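From: Ximena Vergara
To: old-windows list
Subject: Re: [old-windows] Storm panels or new glass?

Olga Garrido wrote:
> We have a drafty kitchen and a quote from Altine to replace
> everything on the north side. It is a lot of money. Before I sign,
> has anyone on the list gone with interior storm panels instead? I
> am mostly worried about condensation and about having to store the
> things all summer. Also, does the foam tape hold up?
>
> Olga

Olga,

We put in interior panels 9 years ago and they are still in use. I would do it again, but with a few changes.

Drafts first. Most of ours came from the gap between the frame and the wall, and the sashes were a smaller part of it. Pull one piece of trim and look before you pay for glass. We used rope caulk the first winter and then did it properly with backer rod in March. That alone made the room usable in the morning.

Condensation: you will get some on the old glass if room air leaks past the panel. The inside seal has to be the tight one. Leave the outer window a little loose so it can dry out. We had water on two panes until I redid the corners, where the tape had been butted instead of overlapped.

Tape: the gray foam that came with our Pumix kit went flat after two winters. I switched to a silicone bulb seal and have not touched it. It costs more. A 500 foot roll was far too much for one house, so I split it with a neighbor.

Storage: ours stand on edge in the hall closet with old towels between them. Number them on the top edge in pencil and write the same number on the frame. I skipped this the first year and spent a whole evening trying panels in the wrong openings - they differ by very little, but enough.

Measure each opening at the top, middle and bottom, and both diagonals. Ours were out of square by as much as 11 mm.

As for cost, I spent just under 1000 on materials, not counting the saw blade. I can't speak to Altine's work. Ask them whether the quote includes repairing the plaster, as mine from another company did not.

Two pictures below of a divided window. With one like this I would make a separate panel for each tall section.

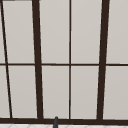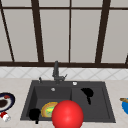

Dark bars, pale panes in both. The second has the sill and the tile under it.

Ximena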